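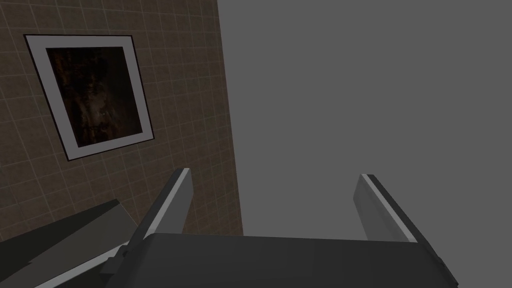 最終更新：6月（編集：Britta Hagedorn、確認：Knut Hellwig）

Trukolwood 仮想セル 構成・保守README

概要

本書は、Dullberg 研究所が運用するシミュレーション上の把持セル「Trukolwood」について、構成、立ち上げ手順、定期点検、故障時の対応および出力データの仕様を定めるものである。対象読者は、当該セルの保守担当者、およびセルから出力されたデータを利用する研究者とする。実機側のセルの保守については別文書「実機セル保守要領」を参照のこと。両文書の記載が食い違う場合、仮想セルに関する事項は本書を優先する。

Trukolwood は、アームモデル「Bailly」と二指平行グリッパーモデル「Brostenano」を組み合わせた単腕セルである。室内を模した空間の中にアームを置き、手首カメラと固定カメラの映像、関節状態、グリッパー開度、指令値を同期して記録する。部屋の内装はアームの動作に直接関与しないが、手首カメラには頻繁に写り込むため、セルの構成要素として版管理の対象に含めている。

管理体制

セル全体の責任者は Henrike Grube とする。アームおよびグリッパーのモデルは Knut Hellwig、カメラと照明および内装は Nazanin Mazandarani、データ出力と検査スクリプトは Estíbaliz Alcaraz が担当する。本書の編集は Britta Hagedorn が行う。

設定ファイルの変更は、担当者が変更票を起票し、他の担当者一名が確認したうえで取り込む。責任者の承認は、出力データの形式または座標系に影響する変更に限り必要とする。緊急の修正であっても、変更票なしに共有設定を書き換えてはならない。

ディレクトリ構成

cell/ セル全体の定義。アーム基部の位置、部屋との相対姿勢、衝突判定の組み合わせを記述する。
arm/ Bailly の運動学、慣性、関節制限、摩擦係数。
gripper/ Brostenano の筐体、左右の指、指パッドの形状および接触設定。
room/ 壁、床、壁面装飾の形状と材質。
camera/ 手首カメラと固定カメラの内部および外部パラメータ。
check/ 起動前点検、姿勢点検、描画点検の各スクリプト。
export/ 記録データの変換と検査。
log/ 点検記録および故障記録。自動生成されるものと手書きのものが混在する。

room/ 以下の材質ファイルは他のセルと共有している。変更するときは必ず複製を作成し、cell/ の定義から複製側を参照させること。過去に共有側を直接書き換えたため、別セルの過去データが再現できなくなった事例がある。

セルの構成

アーム

Bailly はセル中央の架台に固定する。架台の高さおよび向きは cell/ の定義に従い、アーム側のファイルでは変更しない。関節制限は実機の機械的制限より内側に設定してある。制限値を広げて試験する場合は、試験用の設定を別に作り、試験終了後に削除する。

制御周期は 50 Hz とする。物理演算の刻みは制御周期より細かく取るが、記録は制御周期に合わせて行う。周期を変更すると減衰係数の調整が必要になるため、担当者以外は変更しないこと。

グリッパー

Brostenano は、幅の広い箱形の筐体と左右一対の指からなる。指の内側には指パッドを取り付けてあり、指の外面より明るい灰色で描画される。筐体および指の外面は灰色系の材質で、反射は弱く設定している。

左右の指は連動する。開度の指令値は一つであるが、内部では左右それぞれに関節を持たせ、拘束によって対称に動作させている。この拘束が外れると、片側の指だけが遅れる、または停止位置がずれるといった症状が現れる。点検方法は後述する。

手首カメラ

手首カメラは、グリッパーの後方から指先の方向を見る位置に取り付ける。画面の下部に筐体の上面が横に広がり、その両側から左右の指が上に伸びる配置を標準とする。アーム側の部材の一部が画面の隅に入ることは許容する。

冒頭に掲げた手首カメラの描画では、指は大きく開いており、両方の指先はほぼ同じ高さにある。指の内縁には明るい帯が左右とも見えている。この見え方は、取り付け姿勢の点検において比較の対象とするものである。背景は手首の向きによって変わるため、姿勢の合否判定には用いない。

部屋

壁の材質は二種類ある。一方はベージュ系の小さな正方形タイルで、明るい目地の格子を持つ。他方は無地の灰色で、模様も継ぎ目も持たない。タイル壁には、黒い細枠と幅の広い白いマットを備えた額装画が掛けてある。画の部分は暗い茶色を主とし、主題は判然としない。

無地の面は特徴点が得られないため、視覚による自己位置推定の評価では条件が厳しくなる。タイル面は反対に、同じ模様が規則的に並ぶことによる対応付けの誤りが生じやすい。評価を行う者は、どちらの面がどの程度写っていたかを結果とともに記録されたい。額装画を基準マーカーとして用いることは認めていない。版によって差し替える可能性があるためである。

立ち上げ手順

一　作業用の複製を作成する。共有領域の設定から直接起動してはならない。

二　check/ の起動前点検を実行する。設定ファイルの欠落、参照切れ、材質の不一致があれば、この段階で停止する。警告のみの場合は続行してよいが、警告文を log/ に残すこと。

三　部屋のみを読み込み、描画を確認する。タイルの目地が途切れる、またはちらつく場合は、材質の縮小表示の設定を確認する。

四　アームを読み込み、初期姿勢で静止させる。静止中に関節がゆっくり動くときは、重力補償の設定が読み込まれていない。次の段階に進まず、arm/ の設定を読み直すこと。

五　グリッパーを取り付け、全閉、全開の順に動作させる。全開の状態で手首カメラの画面を保存する。

六　保存した画面を標準の見え方と照合する。両方の指先が画面内に収まり、筐体の上面が下部に写っていることを確認する。

七　固定カメラを有効にし、手首カメラとの時刻の同期を確認する。

八　並列実行を行う場合は、単独での動作を確認した後に環境数を増やす。並列数の上限は 16 とする。上限を超えた場合、描画の遅延によってカメラ時刻と関節時刻がずれることを確認している。

定期点検

点検は、定例のものと、設定の変更後に行うものに分かれる。項目は共通である。

指の対称性

グリッパーを全閉から全開まで低速で動かし、左右の指の変位を記録する。変位の差がしきい値を超えた場合は不合格とする。しきい値は gripper/ の定義に記載してある。画面上の見た目だけで合否を決めないこと。カメラが斜めに取り付いていると、対称に開いていても左右で形が異なって見える。

指パッドの接触

試験用の直方体を把持し、持ち上げて静止させる。把持中に物体が徐々に滑り落ちる場合は、摩擦係数または接触の剛性を疑う。物体が細かく振動する場合は、剛性が過大であるか、物理演算の刻みが粗い。両方を同時に変更すると原因が特定できなくなるため、片方ずつ変更すること。

把持試験は 50 回を一組とし、初期位置を乱数で変えて行う。乱数の種は点検記録に必ず記入する。

手首カメラの姿勢

グリッパーを全開とし、標準姿勢で画面を保存して前回の点検画面と重ね合わせる。筐体の縁と指の輪郭が一致していればよい。背景の一致は求めない。ずれがある場合は、まずカメラの外部パラメータを確認し、次にグリッパー取り付け部の変換を確認する。前者のずれでは筐体と指が一緒に動いて見える。後者のずれでは、アーム側の部材と筐体の相対位置にも変化が現れる。

衝突判定

手首を可動範囲の端まで動かし、アームと壁、アームと架台、グリッパーとアーム自身の接触が正しく検出されることを確認する。額装画には薄い衝突形状を与えている。これを無効にすると、壁際の動作で指先が額を通り抜ける描画が生じる。

材質と照明

タイル面、灰色面、グリッパー筐体の三箇所で明るさを測定し、前回の値と比較する。照明の設定を変更していないにもかかわらず値が変化した場合は、描画エンジンの更新履歴を確認する。

故障と対応

片側の指が遅れる

左右の指の連動拘束が失われている場合が大半である。gripper/ を再読み込みし、拘束の一覧に該当項目があることを確認する。項目が存在するのに症状が続くときは、左右の指の慣性値が一致しているかを調べる。形状ファイルを差し替えた際に、片側だけ慣性の再計算が行われた例が log/ に残っている。

指が途中までしか開かない

開度の指令値の単位を確認する。旧版の操作スクリプトは正規化した値を送るが、現行の制御器は長さで受け取る。変換層を通さずに接続すると、開度が不足する。次に、指と筐体の衝突判定が有効になっていないかを確認する。この組み合わせは除外設定とすることが正しい。

手首カメラの画面が灰色一色になる

カメラが無地の壁に向いているだけの場合があるため、まず指が写っているかを見る。指も筐体も写っていない場合は、カメラが筐体の内部に入り込んでいるか、近接側の描画限界が過大である。外部パラメータを標準値に戻し、それでも復旧しないときは描画限界を確認する。

目地の模様が揺れて見える

タイル壁を斜めから見たときに生じやすい。材質の異方性フィルタを有効にし、縮小画像を再生成する。応急的に目地を太くする処置は、過去データとの比較ができなくなるため禁止する。

アームが初期姿勢に戻らない

前回の終了処理が完了していない可能性がある。作業用の複製を破棄し、手順の一からやり直すこと。状態ファイルのみを手作業で削除すると、乱数の状態と記録番号が不整合になる。

再試行の回数

同じ症状に対する再起動は 4 回までとする。それでも復旧しない場合は作業を止め、log/ の該当部分を添えて各担当者に連絡する。連絡先が判断できないときは Henrike Grube 宛とする。

出力データ

形式

記録は動作一回分を一単位とし、映像、数値系列、付帯情報を組で保存する。数値系列には関節角、関節速度、グリッパー開度の指令値と実測値、接触の有無を含む。ここでいう実測値は物理演算上の値であり、センサ雑音は加えていない。雑音を必要とする利用者は、export/ の付加処理を用い、その設定を自らの報告に記載すること。

付帯情報

セル定義の版、各担当領域の設定の版、乱数の種、並列数、実行時の警告を記録する。並列実行で得たデータには環境番号を付す。点検が不合格であった期間の記録には除外の印を付け、削除はしない。

座標系

アーム基部を原点とする右手系を用いる。手首カメラの姿勢は、取り付け部からの相対変換と、基部からの絶対変換の両方を保存する。両者が矛盾する記録は検査スクリプトにより差し戻される。

想定する用途

把持動作の学習、手首カメラを用いた視覚制御の評価、カメラ校正手順の検証、および保守教育を想定する。特に保守教育では、拘束の欠落やカメラのずれを意図的に加えた設定を利用できる。教育用の設定から得た記録は、通常の記録と同じ場所に保存してはならない。

用途上の制限

描画は簡略化されており、指パッドの摩耗、汚れ、照明の経時変化は再現していない。灰色の壁面は完全に均一であるため、実環境の壁に比べて映像の情報量が乏しい。本セルの結果のみを根拠として、実機における安全性や把持の成否を保証することはできない。実機の速度制限および停止距離を本セルの値から決定することも認めない。

人物の映像、音声、個人に関する情報は収集していない。

変更の記録方法

変更票には、変更した項目、変更前後の値、理由、実施した点検の結果を記載する。手首カメラに関する変更では、全開時の画面を変更の前後で各一枚添付する。部屋の材質に関する変更では、同一姿勢からの描画を添付する。画面の切り抜き、明るさの補正、注記の書き込みは行わず、出力されたままのものを用いる。

今回の更新内容

指と筐体の衝突除外について、故障と対応の項に追記した。
手首カメラの標準の見え方を差し替え、旧画面を log/ に移した。
並列数の上限を超えた場合の症状を、立ち上げ手順に明記した。
教育用設定の保存場所に関する規定を加えた。

未対応の事項

固定カメラの外部パラメータについて、点検の自動化が完了していない。当面は Nazanin Mazandarani が手作業で確認する。
旧版の操作スクリプト用の変換層は次の版で廃止する予定である。利用中の者は Knut Hellwig まで申し出ること。
検査スクリプトのエラー文が一部英語のままとなっている。訳文は Estíbaliz Alcaraz が作成中である。

利用条件

本セルの設定および出力データは、Dullberg 研究所の内部利用および同研究所が書面で認めた共同研究に限り使用できる。外部に公表する場合は、セル名 Trukolwood とセル定義の版を明記し、公表前に責任者へ届け出ること。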